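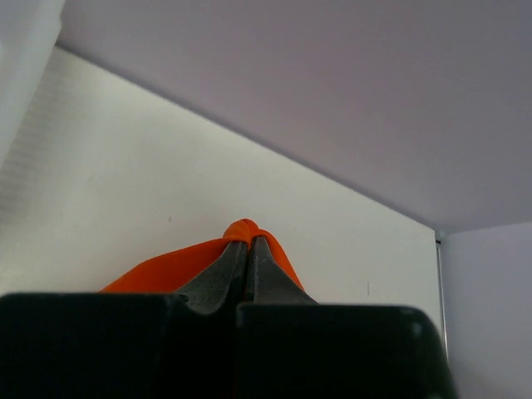 **Laundry & Textiles** / thread

**1/** Sorting cloths this week. Starting with the orange one, because it is the one I get asked for by color. Reddish-orange, smooth face, slight satin sheen. Shows every fold.

**2/** A smooth cloth and a terry cloth do different jobs. Smooth goes on glass, screens and faucets. Terry goes on the floor and the stovetop. Mixing them in one wash puts terry lint on the smooth ones, and it takes several more washes to get it off.

**3/** Picking up by the middle: pinch, lift, let the corners drop. You get a peak at the top and the folds run down from it. Fine for moving a cloth from A to B. Bad for storage -- the peak sets as a crease if it sits under weight.

**4/** Folding: halves, then halves again, edges to the same side. My stack is 16 cloths and fits a Lendberg drawer insert with 2 fingers of clearance. Thirds look neater and don't fit.

**5/** Wash: warm, short cycle, spin at 900. No fabric softener. Softener coats the fiber and the cloth starts pushing water around the counter.

**6/** Bright orange gets its first 3 washes alone. I skipped this in January with a red one and now own pink dish towels.

**7/** Yesenia Ibarra asked whether the Totis cloths are worth the price over the Aksoy multipack. For dusting, no. For glass, yes, the Totis hem is flatter and leaves fewer lines. I have not tried either on stainless.

**8/** Drying: over a rail, single layer, out of direct sun if you care about the color. The dryer is OK on low. High heat dulled the sheen on two of mine.

**9/** Retirement rule: when a cloth streaks a clean mirror straight out of the wash, it moves to the garage bin. Bikes and shoes from then on.

**10/** Next batch is the dish towels, pink ones included.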